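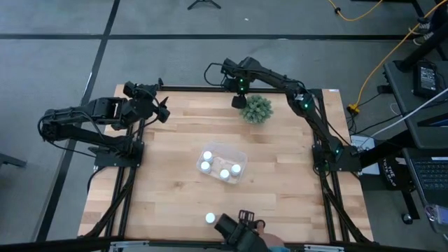 The table, with four in the tray and one out.

Five White Caps

Reading time: 3 minutes

The advert said the method came from Oltetti, and that 232 households had been cured of clutter by it. Ayuba Abugri did not believe in Oltetti. He had looked for it on a map and found a car park and a church.

Still, his sister had paid for the course, and she would ask.

Lesson one was called The Clear Tray. You took a see-through container, you put it on a wooden surface, and you placed in it only the things you would miss. The rest could go. A small plant was allowed nearby, for calm. Ayuba's plant was artificial. He doubted that calm could tell the difference.

He had the bottles from the bathroom, small ones with round white caps. His mother had filled them over one long July and given them to him in a paper bag, and he had never been sure what was in any of them. Rose something, she'd said. For the chest, or possibly for moths.

Four went in without much argument. The fifth he left near the front edge of the table, on the bare wood.

"Which do you love least?" asked the woman from Mevgate on the recording. She had a voice like warm milk. "Let your hand decide."

His hand had no opinion. It had never had one on anything, in his experience, and he distrusted people whose hands did. He moved on to lesson two.

Lesson two was called Softness. It cost 96 pounds on its own, or nothing if you had already paid 300 for the lot. In lesson two you filled a clear container with something white and gentle and looked at it until you felt generous.

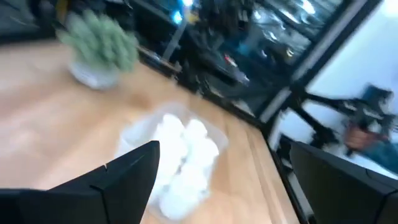
He gave it until the kettle boiled. What he felt was that he had been had, or that his sister had, and that the people at Mevgate were sitting somewhere warm with a great many containers.

"Now," said the milk voice, "return to the one you left out."

He had been going to. That was the annoying part. He had been thinking of it since the end of lesson one, in the way you think of a back door you may not have locked. He turned the recording off so she couldn't take the credit.

The cap was stiff. He held the bottle under his nose and got nothing, then a little of something, then his mother's hallway with the coats in it and the radio going behind the kitchen door. It could have been rose. It could just as well have been moths.

His phone rang. It was his sister.

"Well?" she said. "Is it working?"

"No," said Ayuba. "It's nonsense. There's no such place as Oltetti."

"So what are you keeping?"

He screwed the cap back on and looked for room in the tray.

"All of them," he said, "but that's nothing to do with the course."

We use cookies to remember your reading preferences. Accept / Manage

© Ruvis Short Fiction | Contact | Back to top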